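Speaker notes – Holiday pay for irregular hours staff
Leltero payroll users' meeting, March 4, 2018
Speaker: Zlata Sirko

Start with scope. The session covers holiday entitlement and holiday pay for staff whose hours change from week to week. Fixed-hours staff are not covered. Sickness during leave is on Bogdan's list for the afternoon, so send those questions to him.

Slide 2. Entitlement and pay are two separate calculations. Entitlement is how much time off a worker builds up. Pay is what a week of that time is worth. Most of the errors in the Baltivley files came from putting both through one formula. Say this twice, slowly.

Slide 3. The legal minimum is 5.6 weeks a year. A contract may give more and may not give less. Point out that the figure is in weeks. Converting it to days is safe only where the working pattern is settled.

Slide 4. A week's pay for someone with no normal hours is the average over the last 12 weeks in which they were paid. Weeks with no pay are left out and earlier weeks are brought in to replace them. Go through the Rusnák spreadsheet here. Column F is the one to watch – it holds the week-ending date, and two of the sites had entered the pay date. Afonso has the corrected copy.

Pause for water. Check the time; should be 18 minutes in.

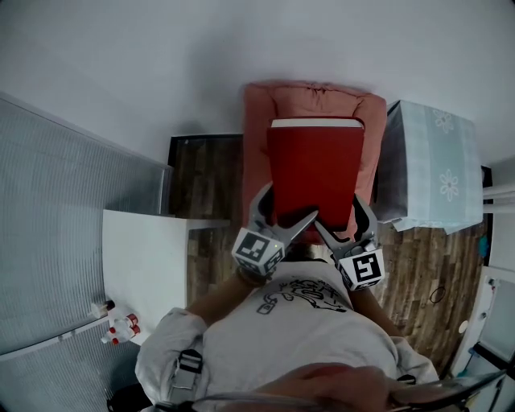 Does a worker who does no shifts in a given week still build up leave? While the contract is still running, the worker remains entitled to the statutory minimum, and a blank week on the rota does not by itself reduce it.

Slide 5. Rolled-up holiday pay. This means adding a sum to the hourly rate and paying nothing extra when leave is taken. The European court ruled against the practice in 2006. Sums already paid openly and shown separately may be set off against what is owed. Sums buried in the rate may not. Show the two payslip layouts and leave them up for a moment.

Slide 6. Overtime and commission. Regular overtime should be included for the first four weeks of leave. The position on voluntary overtime has moved with recent tribunal decisions and depends on how settled the pattern is. Do not give a firm answer from the floor. Take the details and reply in writing.

Slide 7. Records. Keep hours worked, pay received and leave taken for each week, in one place, under one worker number. Grarnon exports drop the leading zero from worker numbers, so format that column as text before importing.

Slide 8. Leavers. Untaken statutory leave is paid on the final payslip. Gheorghița's team will check October leavers first and then work back.

Questions – allow five minutes. Sebastian Anghel has the handouts by the door. If the projector fails, use the printed tables from slide 4 and skip the payslip layouts.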